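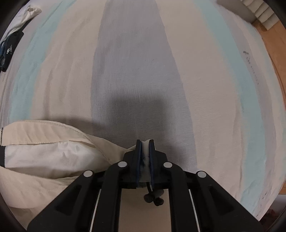

June 5, 2026

The new bike lane on Frota Avenue opened while I was out of town, so I only got to ride it this week. I have now done the full trip to work and back four days in a row, and I have some notes.

My old route went down Bavari Street, which has no lane at all and a lot of delivery trucks. It took me 38 minutes door to door. Frota is a little longer on the map but I get there at the same time, mostly from not having to stop behind parked vans. The curb between the lane and the traffic is low but solid. Cars stay out of it.

The part I don't like is the crossing at Dakum Road. You get a green light for bikes, but it is short, and if you're at the back of the line you end up waiting for the next one. Right turns are still allowed there too. I had one driver turn across me on the second morning - slowly, and he waved, but still.

Parking is better than I expected. There are new racks by the library and more outside the Visine building, where I work. By 9 the ones at Visine are full. Ronaldo Xavier from our office has been locking his bike to the fence around the corner and says no one has complained yet.

The city says it will finish the last 200 yards, between the bridge and the train station, in July. Right now the lane just ends at a row of orange barrels and you have to merge with the buses. I've been getting off and walking that bit.

I changed my rear tire before starting all this and should have done the front one too. My odometer says 1,776 miles on that set. I'll order one this weekend and maybe a better rear light, the current one goes dim after a week.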